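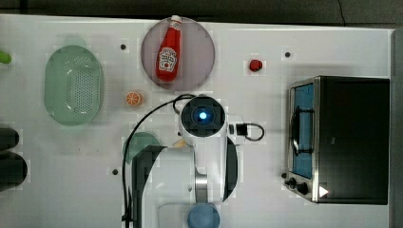
ketchup on the mauve plate, toaster oven on the right

grietv
Sorting the play kitchen table for the October open day at Hekilville. Question – do we keep the black toaster oven out with the food bits or give it its own table? Takes up loads of room. Also the green colander, keep or swap for bowls?

lindq59
Own table. Kids crowd round anything with knobs and the fruit ends up on the floor.

Arūnas Pärn
Disagree. No oven = no cooking, just a heap of strawberries. Ours at Pudarbridge stayed next to the food all year, no bother.

lindq59
You've got 2 big tables tho. She hasn't.

grietv
Tried bowls anyway. Mint green ones and a pale blue, ketchup stays on its plate becuase everyone goes for that first. 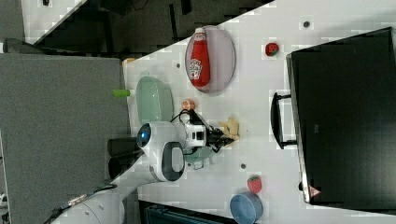 Still think it wants more bread and less fruit. Budget is 600 for the whole room so not buying a new set, might scrounge some from Skurnerum.

skurn_mum
We've a box of toy veg going spare, bit chewed. Colander's better than bowls imo, they can wash things in it.

Arūnas Pärn
Chewed? No thanks. Bowls are fine – they stack.

grietv
Will take the veg, can scrub it. Oven still undecided, will measure the side table tonigth.

lindq59
Side table. Told you.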